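The second arm had come out of storage unit 3188 in two boxes, and it took Nga most of a Sunday to get it bolted up next to the first one. Her brother-in-law held the flashlight. The shop on Gudton Street was supposed to close at 8, but she had a key and the landlord didn't care.

She had paid $475 for the arm. The seller had called it a Britelora and said it only needed a cable. It needed a cable and a shoulder bearing, and she found the bearing at Giannakopoulos, the hardware place by the bus depot, in a drawer marked Faucets.

On Monday she went in before work and set out things from the shelves and from home. She wanted shapes the arms hadn't been tried on. Her laptop put the date at the top of the log, July 2, 2018, and under it she typed: both arms, try glue gun first.

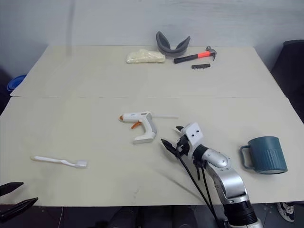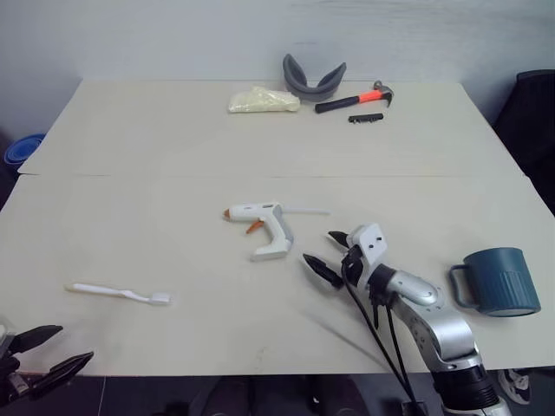
The glue gun and the mug on the near table, the hammer farther back.
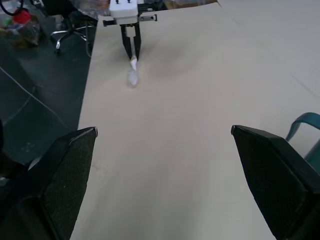
Her phone rang and it was Sesow, who owned the other half of the shop and built cabinets in it.

"Are you running that thing now?" he said.

"I'm setting up."

"I want my hammer back by noon."

"It's on the table. You can come and get it."

He said he would, and didn't hang up. She could hear his truck idling.

"My dad wants to know if it could do his pills," he said. "The little box with the days on it. He drops them."

Nga looked at the log. The last entry from December was still there, from when she had only the one arm. Run 1724, dropped. She had written that word so many times that the laptop filled it in after the first letter.

"Not yet," she said.

"When?"

"I don't know. Does he have a box he isn't using?"

"He has a drawer full of them."

"Bring one when you come for the hammer. Bring some candy too, the small kind. I'm not practicing on his pills."

Sesow said all right. She put the phone face down on her chair, started a new line in the log, and left the space after the number blank.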